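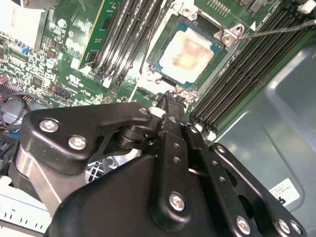

Gripper reaching toward the CPU socket, seen from the wrist camera.

Community > Builds > Home and Shared Workshop > Arms and Grippers

Parallel gripper loses position near the CPU socket. Linkage slop or calibration?

Posted by Josée Arsenault

I am building a bench arm for stripping retired desktop PCs in the shared workshop at Nunholm. The gripper is a parallel linkage made from flat black plates, with a small camera at the wrist. The arm controller is a Nistbridge board running the stock firmware. The first job I want it to do is open the retention lever on the processor socket, then lift the lever clear so a person can take the processor out.

Free-air repeatability is fine. I ran 200 moves to a dial indicator and the spread was small enough that I stopped worrying about it. Inside a case it is a different matter. When the fingertip pushes sideways on the lever, the tip lags and then jumps. Sometimes it slips off the end and the next move starts from the wrong place.

Already checked:
- Base clamps are tight. No movement at the bench.
- Joint zeroing repeated cold and again after 30 minutes of running.
- Camera offset re-measured with the printed target.
- Fingertips cleaned with alcohol.

The pivots have washers stacked on them. I set the preload by feel when I put it together. If I hold the wrist body and push on one fingertip I can feel a little play, but I have no idea how much is normal for this type of linkage.

What I would like to know is whether to rebuild the pivots or to put the time into compensating in software. I would also take advice on approach direction. At present I come in from the open side of the case and push the lever away from the socket in one straight move.

The same thing happens, less often, when I go after cables. The case I am using for tests is a Dell with the drive cage still mounted above the board, and the data cable runs from the lower edge of the cage down across the board. There is not much room to come at anything from the top of the case. I have been parking with the fingers closed over the lower part of the board, by the logo, and planning each move from there. 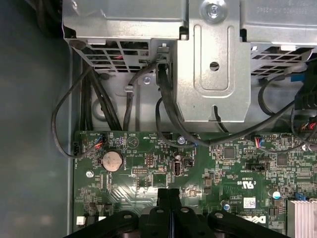

Shirley Melnyk replied that the pivots come first and the software can wait. Her full answer follows.

Shirley Melnyk

Rebuild the pivots. Backlash that depends on load direction can't be calibrated out with a fixed offset. Your free-air test only loads the joints with gravity, always in the same direction, so it tells you nothing about side load.

Measure it before you take anything apart. Lock the wrist, put the indicator on the fingertip, and pull sideways with a spring scale, first one way and then the other. Write down both readings at the same force. Half the difference is your error either side of center. Repeat with the fingers open and closed. If the closed figure is much better, the play is in the linkage. If both are the same, look at the wrist mount.

For the pivots:

Replace the plain washers at the hub with one thin thrust washer per side and a wave washer under the screw head. Tighten until the link stops rattling, then back off until it swings under its own weight. Use medium threadlocker. Let it cure overnight before you test, or the preload will walk.

Check the screws that hold the wide link plate too. If the holes are clearance holes and the plate is located only by screw friction, it will shift under side load and stay shifted. That would explain your wrong starting position after a slip. Two dowel pins fix it.

On approach: a lever of this kind usually has to go down and out from its catch before it will swing up. One straight push loads the finger sideways against the catch and stores energy in the linkage, and you get the jump when it lets go. Split it into three moves. Press down, move out, then lift. Run the first two at 10 percent speed. Re-home on the camera after the lift, whatever the controller says.

Ovness

I had the same problem on a different arm and fixed it with foam tape on the fingertips. Grips better. I didn't change anything else. Might work for you, cheap to try. Also take the drive cage out, it makes everything easier.

Dehghan

Agree with the pivot advice, with one addition. Look at the current limit on the gripper axis. The lag followed by a jump can also be the controller integrating position error while the finger is stalled. When the load releases, the integral term throws the joint past the target. Log commanded and measured position during one push. If the measured value sits still while the drive effort climbs, lower the integral gain or clamp it. I run mine with the clamp at a third of the default.

I would not take the cage out if the aim is to process whole machines. You will have to work around it sooner or later, and the planning problem is the same. Get the lever reliable first, then the cables.

Comments

Josée Arsenault: Did the spring scale test. Play is much worse with the fingers open, so it is the linkage. Thrust washers ordered. The link plate holes are clearance holes.

Shirley Melnyk: Pin the plate before you fit the washers. You will want the old slack to get the drill lined up.

Ovness: foam tape does peel after around 100 cycles, I should have said

Josée Arsenault: Logged one push as well. Effort climbs while the joint is stalled, so there is some windup on top of the play. Will set the clamp after the pivots are done and post both traces in September.

Contact | Copyright Community Builds Help | Back to top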